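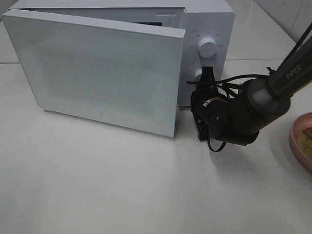 Chapter 4
Gathering Examples: Where a Robot's Habits Come From

A microwave oven is a humble place to begin, I know, but I have come to love it as a teaching tool. It has a door that swings, a pair of knobs that turn, and very little room to fit a gripper between the two. If you can collect good examples of a robot arm working at an appliance like that, you can collect them almost anywhere.

By an example (some books say "demonstration" or "episode") we mean one complete attempt at a task, recorded from start to finish - what the camera saw, where each joint was, and what the arm was told to do next. The learning system never reads your instructions. It has only the examples, and it will copy your hesitations as faithfully as your skill.

When Maiara Toledo and I put together the Seixas kitchen set, we recorded 251 episodes and kept every one. The arm learned to pause before each knob, exactly as Maiara did when she was thinking about lunch! We threw out 34 of them and trained again.

In this chapter you will plan a set of 60 episodes for a single task, decide what should vary between them (the bowl, say, or how far the door stands open), and write down your rules for discarding one. Keep a notebook beside you from the first episode on. Section 4.1 starts with choosing the task.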